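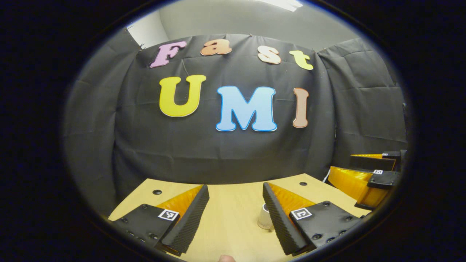
章首图　黑色背景布与字母

第五章　洗发与头皮护理

终于讲到洗发了！前四章我们一直在认识头发：毛囊在哪里，毛小皮怎么排列，为什么有人的头发天生带卷。那些内容学起来难免有点干，到了这一章，手要沾水，围布要系上，前面背过的每一个名词都会在指尖下面变得具体起来。很多同学学完这一章以后对我说，自己在家洗头的方式全变了，连家里人的也一起改了（这是好事，请继续）。

洗发常常被当成剪发、染发、烫发之前的一道“过场”。可是请回想一下你上次去美发店，印象最深的是哪一段？多半是躺在洗头盆前，水流过后脑勺的那几分钟。顾客的肩膀在这个时候松下来，话也开始多起来，头皮是干是油、最近睡得好不好、上一次染发是什么时候，都在这几分钟里交代清楚了。会洗头的人，往后做什么项目都顺手。

本章要学什么

5.1　头皮的生理与常见状态
5.2　洗发产品的成分与选择
5.3　洗前分析与梳理
5.4　标准洗发手法
5.5　护发素、发膜与冲洗
5.6　擦干与吹干前的准备

关键词：皮脂、角质层、毛小皮、表面活性剂、阴离子、阳离子、弱酸性、静电、打圈揉洗、预冲

课前准备

每人一条深色毛巾、一条浅色毛巾、一把宽齿梳、一个防水围布。指甲剪到与指腹齐平，戒指和手链取下来。长发的同学请扎好自己的头发。实训用的洗发水由学校统一发放，容量440毫升的Planon温和型，两人合用一瓶，用完的空瓶留着，5.2节讲读成分表时还要用到。

从一个洗头盆说起

Boonmee Chuensuk是我入行时的带班师傅。我到Remside店报到那年是十一月，天冷，来洗头的人特别多，我以为自己会被安排去学剪刀，结果整整一个冬天都站在洗头盆边。师傅对我只有一个要求：闭上眼睛洗。我当时觉得莫名其妙，照做了几天才明白其中的乐趣。眼睛一闭，手指立刻变得灵敏，发际线在哪里转弯，枕骨哪一块突出来，哪里的泡沫还没有揉到，摸得清清楚楚。有一位老顾客后脑左侧的头发总是打结，我看了许多次都没看出原因，闭着眼一摸，原来那里有一个发旋，头发的走向和周围正好相反。

后来我在Oyelaran的培训教室带新人，第一课还是这一招。你们的第一次实训也会这样开始，大家可以期待一下。

先把几件事想明白

头发为什么会脏？头皮上的皮脂腺一直在分泌油脂，油脂顺着发干往下走，给头发带来光泽和润滑，这是头发自带的护发素，非常了不起。同时它也会粘住灰尘、脱落的角质和造型产品的残留。直发上的油脂走得快，所以直发的人常抱怨发根塌、发丝一缕一缕；卷发上的油脂要绕弯路，发根已经出油了，发尾还是干的。同样一瓶洗发水，用在这两种头发上，手法和用量都应该不同。

水为什么洗不掉油？这个大家在厨房里都体会过。洗发水里的表面活性剂一头亲水，一头亲油，亲油的一头抓住油污，亲水的一头跟着水走，冲洗时就一起带走了。清洁力强弱主要看表面活性剂的种类和配比，泡沫多少只能作为参考。有些产品泡沫细而少，洗得一样干净。我自己很喜欢的一款Urer氨基酸洗发露就是这种脾气，第一次用的人总忍不住多挤两泵，请忍住！

头皮和头发要分开看吗？要，而且这是本章最重要的一个观念。头皮是活的皮肤，会出油、会敏感、会更新；露在外面的发干已经没有生命，受损之后无法自己长好。清洁的重点放在头皮，护理的重点放在发中和发尾。把这一句话记牢，5.4节和5.5节的大部分步骤你自己就能推出来。

水温呢？手腕内侧觉得温热舒适即可。水太烫，头皮容易发红发紧；水太凉，油脂不好溶开，顾客也会缩脖子。每次冲水之前都先在自己手腕上试，再淋一点到顾客的发际线处，问一声：“这个温度可以吗？”这句话要养成习惯，一天洗多少个头就问多少遍。

几个流传很广的说法

“洗头会越洗越掉。”洗发时掉下来的头发，绝大多数已经到了该脱落的阶段，早晚都要离开头皮。一个人每天自然脱落的头发最多可达100根，如果隔几天才洗一次，攒在一起掉下来，看着当然吓人。遇到担心的顾客，可以把这个道理慢慢讲给他听。如果头发成片脱落，或者头皮有明显的红肿、破溃，应当停止操作，建议顾客去看皮肤科医生。美发师不作诊断，这一条在第一章已经强调过。

“洗发水要经常换，不然头皮会适应。”头皮不会对表面活性剂产生“耐受”。常见的情况是季节变了，头发染过了，或者造型产品在发丝上积得多了，原来那一瓶不再合适。这时换一瓶是有道理的，可道理要说对。

“护发素抹在头皮上能滋养发根。”护发素里的阳离子成分会吸附在受损的毛小皮表面，让发丝顺滑、少起静电，对发根没有什么帮助，涂到头皮上反而容易使细软的头发显得扁塌。涂抹位置一般从耳朵以下开始，短发则避开贴近头皮的一段。

学习方法建议

本章共18课时，理论课和实训课交替进行。请尽量在每次实训之前把对应的小节读一遍，哪怕只是读图注和表格也好。手法部分光看文字很难记住，可以先在自己头上试：用指腹，从前额发际线开始，小幅度打圈，慢慢向头顶移动，再从两侧耳上向后脑汇合。感觉一下指腹带动头皮移动，和指腹在头皮表面滑来滑去，两者差别有多大。前者才是我们要的力道。

两人一组练习时，“顾客”要大方地说出感受。轻了就说轻了，水流进耳朵了就说流进耳朵了。大家都是新手，谁都会把水弄到别人脖子里，我当年也一样。每次练习之后在实训记录本上写三行：今天的顾客是什么发质，哪一步最不顺，对方说了什么。写得潦草没关系，期末翻回来看会非常有意思。

对化学部分感兴趣的同学，可以提前翻到第57页的成分对照表。表里把常见的表面活性剂按清洁力作了排列，也列出了硅油、保湿剂和防腐剂在标签上的常用写法。拿家里浴室的瓶子逐行对着看，你会发现那一串长长的名字忽然变得可以读懂了，那种感觉特别棒。

5.1　头皮的生理与常见状态

头皮是覆盖在颅骨外面的软组织，从外到内依次为皮肤、皮下组织、帽状腱膜、腱膜下疏松组织和颅骨外膜。与面部皮肤相比，头皮的毛囊更密，皮脂腺也很发达，加上头发遮盖，热气和汗液不容易散开。夏天戴帽子骑车回来，摘帽子那一刻的感觉，大家一定都有体会。

健康头皮的表面呈弱酸性。皮脂与汗液混合成一层薄薄的膜，帮助皮肤保持水分。洗发会暂时带走其中一部分，之后头皮又会慢慢把它补回来。我们选择产品、控制揉洗时间，都是在照顾这层膜。

在美发店里，通常把头皮状态分为中性、油性、干性和敏感性四类。下面先从最容易辨认的油性头皮讲起：发根在洗后不久便有油光，手指轻触有滑腻感，头发从根部贴伏。分析时请顾客坐直，用尖尾梳在头顶、两侧和后脑分别挑开一条发缝，在自然光或白光下观察，并询问上一次洗发的时间。早上刚洗过的头皮和隔了一天的头皮，看上去可以像两个人的，所以这个问题一定要问在前面。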